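Search this project Go Advanced

Haststead Map Colours – README

Version 2, last updated 18/07/2022

Hello, and thank you for stopping to read this before opening the files. The Haststead Map Colours list is a collection of the words used for colours in printed map keys, school atlases and the little notes that publishers used to tuck inside the back cover. It began as an index for my own shelves and grew, as these things do, until people started asking for copies and I had to give it some proper column headings.

There are 2388 rows, each one a single entry from a single map key, and between them they hold 2597 colour words. The second number is higher because plenty of publishers couldn't settle on one word and printed two, "buff or stone" being a favourite of the older Ronwood atlases. Where that happens both words are kept in the same row, with a semicolon between them. 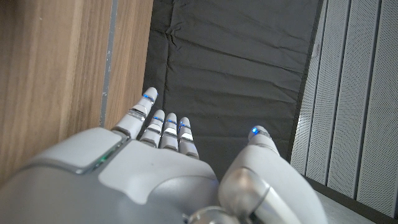 Colour words are slippery, and the biggest job in this release was deciding how to group them. Every row now has the printed word exactly as it stands (spelling mistakes and all) and next to it a plain group name, such as "blue", "green" or "light neutral". The last of these gave me the most trouble – so many keys lean on stone, pearl, ivory, ash and chalk, and two people looking at the same patch will seldom pick the same one. Take the back of the hand in the photo, where pale grey and off-white sit side by side on the same casing: both would go into "light neutral", while the narrow streak of green light would be "green" and no argument. If you prefer finer groups you can make your own from the printed word, and I would be glad to see what you come up with.

What is in the folder

keys.csv – the full list, one row per entry
small.csv – the first 1000 rows, handy if you only want a look round
groups.txt – the group names, with the printed words that belong to each
changes.txt – what has moved since the last version

The columns in keys.csv are: source, year, feature (sea, lowland, marsh and so on), printed_word, group, and note. A blank year means the publisher didn't print one and I haven't liked to guess. The note column is a bit of a mixed bag, I'm afraid, and you may safely ignore it.

The files were put together in Dimik, which saves dates in its own peculiar way, so please read the year column as text. I forgot this myself in January and spent a whole evening wondering where the older Guerra sheets had gone.

Where the words come from

Mostly from Ronwood school atlases and the folded Guerra sheets, with a fair number of loose wall maps. Seas are nearly always blue, though the words for it run from "azure" to "washing blue". Land is far livelier. Political maps in particular will use whatever sets one country off from its neighbour, and the keys often don't name those colours at all, so they are thinly covered.

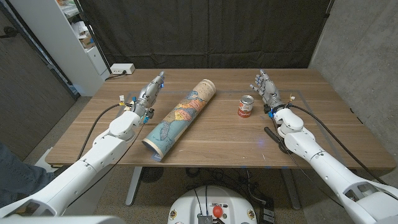
Map tube with blue seas and orange, yellow and green land, beside a red and white can.

Known gaps

Relief maps are better covered than weather or farming maps. Browns are probably split too finely. Faded paper is a worry only for people matching shades, as the list records words and never measures ink. All the keys are in English, and I would dearly love to add others one day.

Using it

Please use the list for whatever you like, and mention Haststead Map Colours with the version number if you publish anything. Corrections are very welcome – send the source, the row and the word as you read it, and I'll look it up on the shelf.

Recent items
Haststead Railway Key Symbols
Ronwood atlas covers, a checklist
Notes on folding Guerra sheets
Words for marsh, bog and fen
Getting tidy exports out of Dimik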